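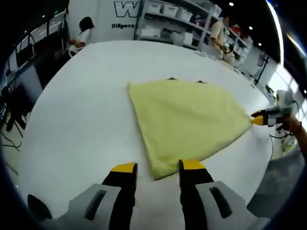 The pale yellow cloth on the white table, folded into a rough triangle.

Folding Day: a small gallery about cloth, tables and shelves

Text by Marion MacAulay
Posted January 5, 2022

Welcome to the first gallery of the year. Many of you wrote to me after the page about drawers and asked for something on folding, so I have put it together now, when the holidays are over and everybody has too many clothes in the wrong places.

I should say at the beginning that I am not a strict person about folding. I grew up in Drurkach, in a flat where five people shared one closet, and my grandmother had a strong opinion about every sleeve. Later I moved to Plerkside and for many years I folded nothing, I only pushed. What I write here is something between these two ways. The pictures are few, but each has some notes with it, and after them I have added some answers to letters.

If you want to read about ironing, please look at the older page from August. I will not repeat it.

About the yellow cloth

I like this color very much. It is a pale yellow, like the inside of a lemon cake, and on a white table it looks calm. The surface is a little fuzzy and it keeps soft creases across the middle. With such a fabric you do not get a sharp fold, and I think you should not try. Press it with the flat hand, one time, and leave it.

The triangle is a shape that people forget. Most of us go directly to the rectangle, because the shelf is a rectangle. But a triangle is a good first step for any square cloth. You take one corner to the opposite corner, and at once you see if your cloth is really square. Many are not. I have kitchen towels which were square when I bought them and which are now something else, after a long life in the washing machine.

When the triangle is lying flat, you can go on in two ways. For a drawer, bring both pointed corners to the middle and then roll from the long side. For an open shelf, fold the triangle again into a smaller one and put it standing, with the long edge down. The second way is pretty but it falls easily, so I use it only between two books or two boxes.

One more word about corners. Hold the corner itself and not the cloth near to it. If you hold a few fingers away from the point, the corner hangs down and makes a small ear, and this ear will be there in every next fold. My grandmother called it "the dog." She would say, there is a dog in your towel, do it again.

About the table

A large white table is a luxury, I know. At home I use my bed, and before the bed I used the floor. But if you have a chance to fold on a real table, take it. Your back will thank you in the evening. A white surface is also useful because you see threads, hair and small stains before the cloth goes to the shelf. With a dark table I always find them two weeks later.

Clean the table first with a damp cloth and let it dry completely. This sounds like too much care, but one drop of old coffee is enough to spoil a light fabric.

About the pile of T-shirts

On the same white table there was also a small pile: pale yellow, bright blue and dark charcoal grey. The yellow one is the largest and it lies at the bottom, rumpled. The blue one makes a diagonal band across the pile, and the grey one is on top at the left. Look at its collar, please. It is ribbed and tan, and it makes a nice curved stripe on the dark fabric. I would wear this one gladly.

I have a rule for a mixed pile — start with the shirt on top, even if you do not like it. Do not pull your favorite from under the others. When you pull, everything above it turns and twists, and then you have more work than before. The rumpled one at the bottom will wait for you.

For a T-shirt I use the simple fold that my neighbor in Rutherford taught me when I stayed there for one winter. Lay the shirt with the front side down. Bring one side to the middle, with the sleeve folded back on itself, then the other side in the same way. Now you have a long strip. Fold the bottom up to just under the collar, and then once more in half. The collar stays outside and on top, and so you can recognize each shirt in the stack. With collars in a different color, like the tan one, this is very practical.

Some people stack by color, some by sleeve, some by the day they will wear it. I stack by weight. Heavy shirts go down and thin ones go up, and the stack does not lean.

Behind the table there is a tall white metal shelving unit, with white bins in a row on the middle shelf. I have a weakness for white bins. They make even a messy shelf look quiet from far away. Only write on them what is inside, otherwise you will open every one of them each time you look for socks. 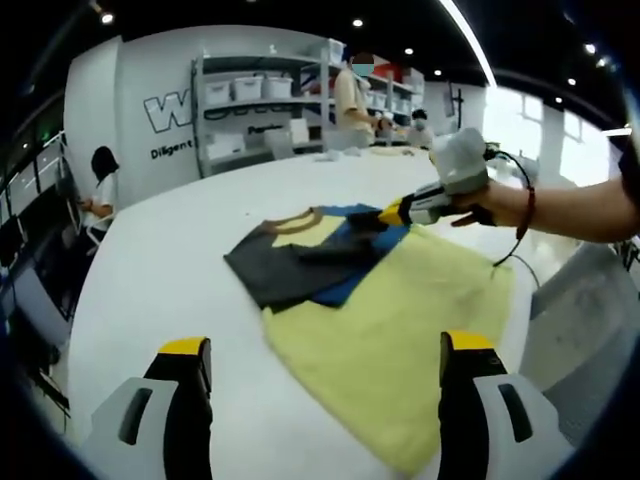

Letters and answers

A reader from Taller asked how many T-shirts one person should own. I cannot tell you this. I counted mine once and there were 30, and I wear perhaps nine of them. The others I keep for painting, for sleeping and for memory. If they fit in your shelf, I think it is the right number.

Another reader wants to know if rolling is better than folding. For a suitcase, yes, I roll. For a shelf I fold, because rolls move away when you take one from the middle.

Somebody asked about fuzzy fabrics which leave small hairs on the darker clothes. Keep them in separate stacks, or put a thin cotton cloth between. And wash them apart the first times — the pale yellow next to dark grey is beautiful on a table but not in the machine.

I was also asked for the height of a good shelf. In my own closet there are 30 centimeters between two boards, and one stack of shirts fits well there with some place for the hand. The whole unit is 70 centimeters wide. More than this I would not take, the boards start to bend in the middle.

The drawers page has now been opened 2,369 times, which made me very happy. When I started this site I hoped for 1,000 in a whole year. Thank you for the nice messages, also for the corrections to my English. I read all of them.

The next gallery will be about bed sheets, including the ones with elastic corners. If you have a good method for those, please write to me before I start, I still make a ball of mine and close the door quickly.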